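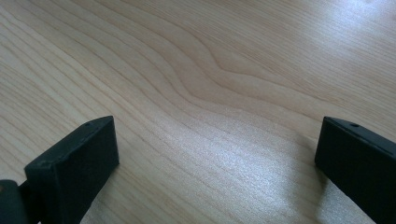 Clinstead Cycling Club – Loan Bike Team

Section 7: Fitting the Plingate child seat to your loan bike

Welcome back, and well done for getting through the section on saddle height, which we know is a long one! If you've borrowed one of our Park step-through bikes and ticked the box for a child seat, you'll have been given the seat, a rear rack already bolted to the bike, and a small cloth bag with all the bits that join the two together. Set aside a good half hour for your first go. Most of our families have it down to a few minutes by the second weekend, but the first one always involves a cup of tea and a bit of muttering, so please don't start it ten minutes before kinder drop-off.

These steps are for the rack-mounted Plingate seat only. If yours clamps to the seat tube (the upright one under the saddle), you have the older Lostberg seat, and you want Section 8 instead. The fittings look rather alike in the bag, but they aren't interchangeable, and we do ask that you don't try.

Before you start

Check the cloth bag. You should find:

One rack clamp, in two halves
Four long bolts and four washers
Two footrests, marked L and R on the inside
One safety strap with a metal hook
One 5 mm Allen key
One spoke guard for each side of the back wheel, with cable ties

If anything's missing, give us a yell before you go rummaging in the garage for a substitute. A bolt that's nearly the right length is the wrong bolt, and we keep plenty of spares at the shed.

CAUTION: Never have a child in the seat while you are fitting or adjusting it, and never leave a child in the seat while the bike is on its kickstand. Kickstands are made to hold up a bike, and a wriggly two-year-old will have one over quick smart.

Fitting the rack clamp

1. Stand the bike on level ground, somewhere with decent light, and put the kickstand down. Take off any panniers, baskets or bungee cords from the rack.

2. Wipe down the rails of the rack with a dry rag. They collect a surprising amount of grit over winter, and the clamp grips much better on clean metal. Please don't use any sort of oil or spray on the rails, however tempting.

3. Lay the lower half of the clamp underneath the rack with the arrow pointing towards the front wheel. Hold it there with one hand and set the upper half on top, arrow the same way. (Third hands are welcome at this point. An older sibling is ideal.)

4. Drop a washer onto each bolt and wind all four in with your fingers, just a couple of turns each. If a bolt feels gritty or wants to go in crooked, back it out and begin again.

5. Slide the clamp along the rack until its front edge sits just behind the saddle, with enough room for your hand to pass between the two.

6. Tighten the bolts with the Allen key in a criss-cross order, a half turn at a time, until they are all firm. If you have a torque wrench, the figure you're after is 7 newton metres. If you haven't, tighten by hand until snug and bring the bike by the shed so we can check it properly before your first ride with a passenger.

Note: The clamp should not move at all when you push it side to side with both hands. A tiny bit of flex in the rack itself is normal.

Attaching the seat

7. Put the spoke guards on first, one either side of the back wheel. It's far easier now than it will be with the seat in your way. Trim the tails of the cable ties flush so there are no sharp ends for little fingers to find.

8. Hold the seat by its shell (not by the harness, which was never meant to carry the weight of the thing) and lower the two feet at the front into the slots on the clamp.

9. Press down at the back until you hear a click from each side. The window on the lever will change from red to green. If it's half and half, the seat isn't home. Lift it out, have a look for a twig or a bit of muesli bar in the slots, and try again.

10. Pass the safety strap around the seat tube of the bike, below the saddle, and hook it back onto the ring on the seat. Pull the loose end until there's no slack, then tuck it away so it can't dangle near the wheel.

11. Click the footrests into their channels. Choose a height that leaves your child's knees comfortably bent, and do up the foot straps every single ride, even the short one to the milk bar.

CAUTION: If the bike's saddle has exposed springs, you must fit a spring cover before carrying a child. Fingers and saddle springs are a very bad combination. Covers are free from the team, just ask.

Adjusting the harness

12. Pop your child in with the bike held steady by a second adult. The shoulder straps should leave the seat at shoulder height or a touch above. There are three sets of slots to choose from.

13. Do up the buckle and draw the straps in until you can slide one flat finger between the strap and the collarbone. Check it again if you add or take off a jumper, as a puffy winter jacket makes an enormous difference.

14. Put on the helmet and have your child lean back. The helmet should sit in the hollow of the seat back and not push their head forward. Ponytails are best worn low, as many a Clinstead parent has discovered halfway down the bike path.

Who can ride in it

The seat suits children who can sit up well on their own and hold their head steady with a helmet on. We lend it for children from 12 months, up to 22 kg, and we're happy to weigh anybody at the shed who'll stand still long enough. If you're unsure, have a chat with your maternal and child health nurse first.

Your first ride

Please take the bike around an empty car park or a quiet oval with something heavy strapped into the seat before you take your child out. A sack of potatoes does nicely. You'll notice the bike feels top-heavy when you stop, and that it takes longer to pull up, so brake early and use both levers. Swinging your leg over the back is out of the question now, of course, so practise stepping through the frame until it feels natural.

Before each ride after that, look for green in the lever window, tug the safety strap, and give the seat a good push from behind. After your first week, go over the four clamp bolts again with the Allen key.

Cleaning and returning

Lukewarm water and a little dish soap will take care of the shell and buckle. The padding comes off with press studs and can go through a cold wash, but keep it out of the dryer. If the seat has been in a crash or the bike has gone over with the seat attached, stop using it and tell us, even if you can't see a mark on it. We won't be cross, we promise, and there's no charge for the replacement.

Winter loans are due back by the end of July, with the cloth bag and everything that came in it. Sunita Escobedo looks after the seat bookings and can extend your loan if there's no waiting list, and Lindiwe Moodley does the bolt checks at the shed. Quote the number on the sticker under the seat when you get in touch (they all start with 605) so we can look up which clamp you've got.

Section last updated 17th May. Section 8 covers the Lostberg seat.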